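Reading time: 2 min

Notebook, 10th March
Textile aging, dark cover cloth

Today I finished the 168 hour light test of the dark gray cover cloth from Horobets. The strips were in the cabinet for the whole week, with the lamp on and the door closed. I took them out after breakfast and let them rest on the shelf before I compared them with the unexposed strip from the drawer.

The color change is small. At the window I see it only if I hold the two strips edge to edge. Under the desk lamp I do not see it at all. I gave it grade four on the gray scale, but I would like a second pair of eyes on this, because I am always too kind with dark colors.

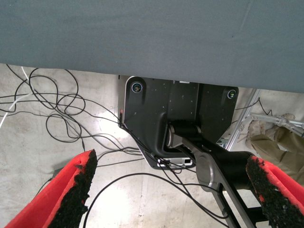

Gray cover cloth, hanging edge.

The hem is a different question. The thread is from Besaseck, and on the exposed strips it became a little brown while the cloth stayed gray. In October we had the same thing with the other thread, and I wrote then that it was the fault of the lamp. I think now I was wrong. I unpicked 12 stitches and the part inside the cloth has the original color.

For the next round, please ask for thread from the same dye lot as the cloth. Kudano can do this if the order is 50 meters or more.
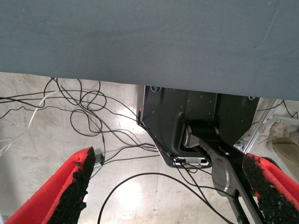
Creases

I folded two pieces in a grid, put them under the weight for 16 hours and hung them in the corridor. The lines along the warp went away by lunch. The lines across the weft did not, and they are still there as I write. Steam helps, but it leaves a soft shine if the iron stays too long in one place.

I also tried the brush with a damp sponge. It took away the dust but
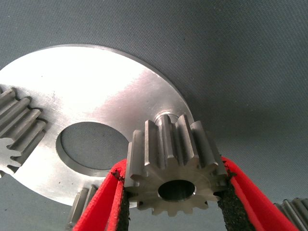 it made the surface a bit hairy, so I do not recommend it for a cloth that must be seen from near. The sticky roller is slower and much better. The rollers from Fadik are in the second drawer, please do not use the last one without telling me.

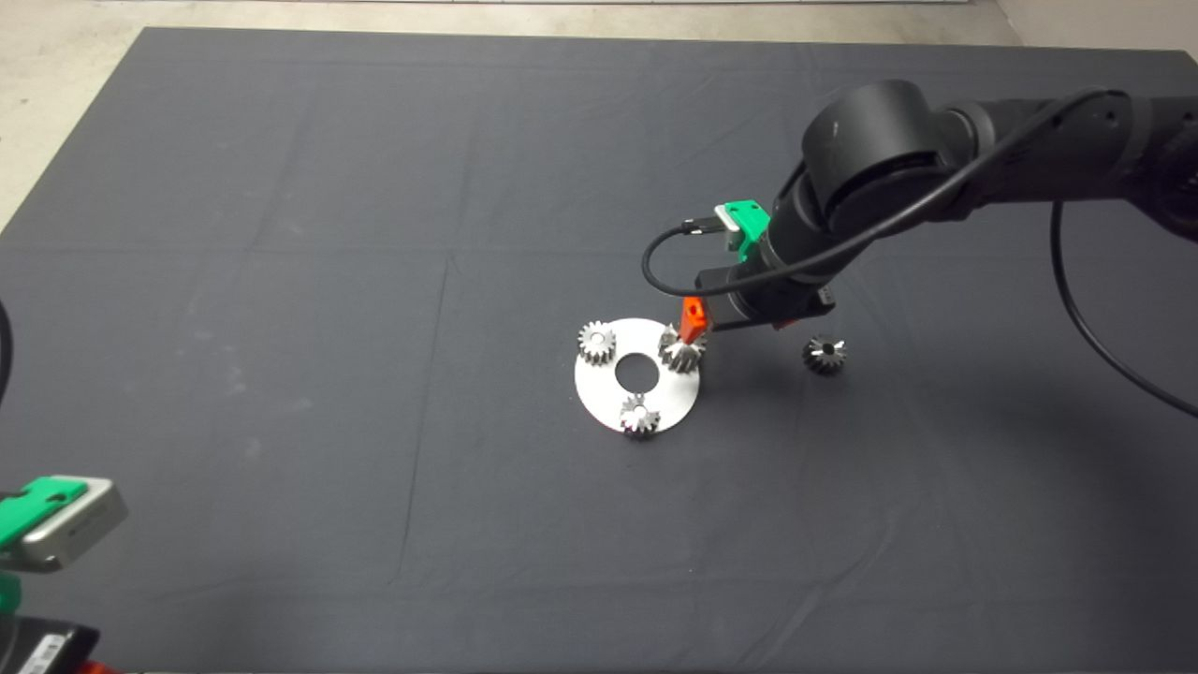 To do

- Repeat the hem test with matched thread.
- Weigh the washed pieces again when they are fully dry. My first numbers were taken too early and I crossed them out.
- Clean the filter of the cabinet.
- Find the missing page of the washing table. I had it last week on the long bench.

Recent entries
Shrinkage of the washed pieces, second try
New gray scale cards, where they are kept
Thread order for October, with corrections
Cabinet lamp replaced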